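Notebook, Wultport prep room
10/2/25

Back on the fruit table today. I said I'd keep up with this notebook and then I let the last session go by without writing a word, so apologies to whoever comes in next and has to guess what I was thinking. Most of that one was cleaning anyway.

So, the table. White top, no cloth this time. I tried the cloth before and it rucked up every time a plate got moved, plus it takes forever to get juice out of it. The bare top wipes down with one pass of a damp rag and I like how the colors sit on it. The downside is that anything clear just about vanishes on white. I've nearly put my elbow on a cup more than once. Chaudhry suggested a strip of colored tape around the cups and I keep meaning to do it -- the tape is in the second drawer, under the labels, if anyone gets there before me.

Oranges first. I still think they're the hardest thing we handle on this table. The apple more or less takes care of itself, you set it down dimple up and it stays where you left it (mostly!). An orange wants to roll, and once you've started in on the peel it gets slippery on one side and stays waxy on the other. Verna Nakamura likes to score hers top to bottom in quarters, which is how my grandmother did it too. I've come around to bands, going across. You get pale and orange stripes and you can tell at a glance how deep the knife has been going, and that's really what I want to know when I look back at it later. 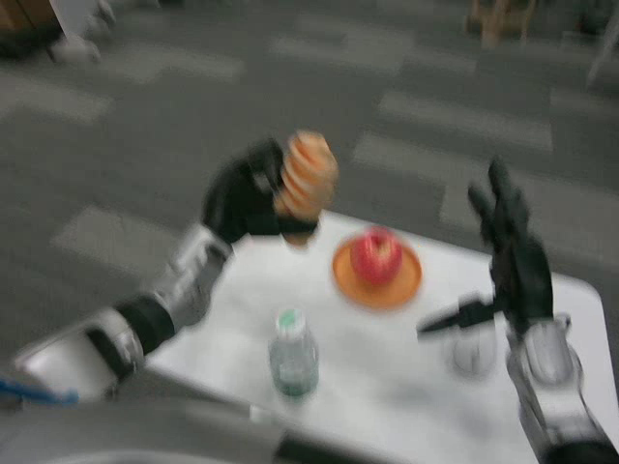

Photo: Wultport prep room notebook

The orange plate is the one with the raised rim, and I'm going to keep using it. I had the flat Dostano plates out in January and the fruit kept wandering off the side. A rim fixes that. I do wish I had it in another color, with oranges being half of what we cut, but the apple looks great on it. Red on orange, very cheerful.

Bottle with the green cap stays on the table for rinsing and for topping up the small cup. Please don't drink from it! There's drinking water by the door. Cap goes back on after every pour, I've mopped enough for one year.

Knives. The Ametti paring knife is due for the stone again. I gave it 8 strokes a side on the 400 grit and it went through peel fine after that, but it still drags a little on pith. Could be me, I hold it too flat. I'll try the finer stone next time and write down what I did, which I failed to do last time. Knife goes back in the sleeve, tip down, and NOT in the rag bucket.

Peel weight for one orange came out around 11 grams lighter than Verna's from her last try. I'm not reading much into it, different fruit, different size, and the scale was sitting on the wobbly shelf. Should redo it on the table with two oranges from the same bag.

To do:
-- tape on the cups
-- ask Chaudhry if the gray carpet can get a mat over it on the table side, drips are a pain to get out
-- more oranges, firmer ones, the soft ones tear
-- finer stone for the Ametti
-- move the scale

Leftover fruit is in the fridge on the top shelf, labeled. Eat the apples, leave the oranges for me.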